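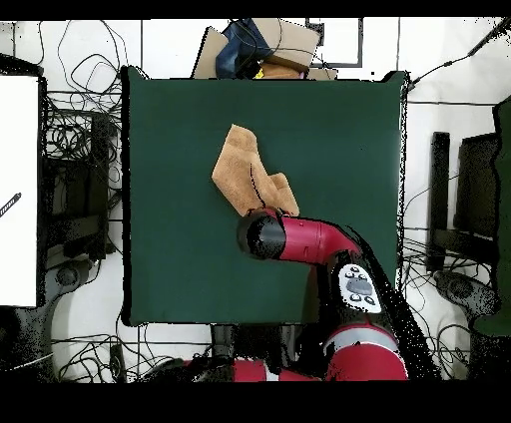 Support Boards Tickets Manuals Parts Sign in

Support > Laundry > Washer-dryers > Ticket 697

Ticket 697: Oltata washer-dryer leaves towels soggy, then stops with code 9

Status: closed by customer
Opened by: Horácio Nogueira, Brutley

First entry

Hello all, me again (I'm the one who had the door seal question last winter, which got sorted, thank you!). This time it's the drying. I've got the Oltata washer-dryer, the narrow one that goes under a worktop, and it used to dry a half load of towels in one go with no fuss. For the past couple of weeks it runs for ages, the drum turns, the glass gets warm, and then I open the door and everything in there is limp and steamy and still wet in the folds. Twice now it's given up before the end and shown code 9 on the display.

My manual says code 9 means "drying interrupted, see section on airflow", and the section on airflow says to contact support. So hello!

Things I've done already, so you don't need to ask:

Cleaned the pump filter. There was a hair grip and a lot of grey sludge. Felt very pleased with myself, made no difference whatsoever.

Ran a hot empty wash. Smells nicer, still doesn't dry.

Dropped the load down to 2 bath towels. A bit better, but the thick hems were still wet.

Tried the high spin first. It came out of the spin fine as far as I can tell, so I don't think it's a draining problem.

The towels are Hemetex, the heavy ones, tan and a couple of white. I mention it as my neighbour reckons heavy towels are to blame. They dried perfectly well in here all last year though, so I'm not convinced.

Second entry, Wednesday evening

Thanks for the quick reply. You asked whether the water tap was on during the dry cycle, and I'll admit I laughed, but then I went and looked. I do turn it off after a wash! I've done it ever since we had a leak under the sink at the old flat. I had no idea this type uses cold water to condense the steam while it's drying. I honestly thought the wash was over and that was that.

So I left the tap fully open and ran the cotton dry programme again, same 2 towels. No code 9 this time, it got to the end by itself. Hurrah. But the towels were still damp, more like a towel you've used once than one that's just been washed. Better, definitely, just not dry.

Also there was fluff all round the inside of the door seal, little wet rolls of it. Is that normal? It never used to do that, or I never used to look.

Third entry

Right, I followed your instructions for the rinse. For anyone who finds this later, it went like this: take everything out, make sure the tap's open, run the shortest rinse and spin with nothing in the drum, then wipe the seal with a damp cloth, pulling the rubber back gently as you go. Then do it all again. I did it 3 times because the first two kept bringing up more fluff. The third came up nearly clean.

The pump filter was full of the stuff afterwards, a proper felt mat of it. You could have made a hat for a mouse.

I also checked the inlet hose like you said. Turned the tap off, unscrewed the hose at the machine end with a washing-up bowl underneath (do not skip the bowl) and there's a small mesh in there which was half furred up with limescale. Brutley water is dreadful for that, my kettle looks like a cave. I soaked the mesh in vinegar while I had my tea, gave it a go with an old toothbrush, and put it back. One tiny drip from the hose when I turned the water on, fixed by doing it up a bit tighter by hand.

Ran the dry again. Towels came out DRY. Warm and fluffy and a bit stiff at the corners, but dry all the way through, hems and all. I was so chuffed I did the bath mat as well.

Fourth entry

Sorry to reopen. Did a bigger load, all the Hemetex ones together, and two of them came out wet in the middle. They'd twisted themselves into one big rope with a pillowcase inside. No code on the display.

I've read what you sent over about the drying load being a lot smaller than the washing load, and fair enough, I was stuffing it. I'd been going by the big number on the front, which is for washing. I took half of them out, shook the rest loose, put them back in on the timed programme and they were fine.

A question while I'm here: my sister has a Mäkelä separate dryer and she swears by those wool balls. Are they all right in a combined machine? I can't find a word about them in the booklet.

Fifth entry

Understood, no balls, I'll stick to shaking things out before they go in. Several loads done now and I haven't seen code 9 again. I've put a note on the tap saying LEAVE ON WHEN DRYING, and I only shut it off once the whole lot's finished.

Happy for you to close this one. If the fluff comes back I'll start a new ticket for it.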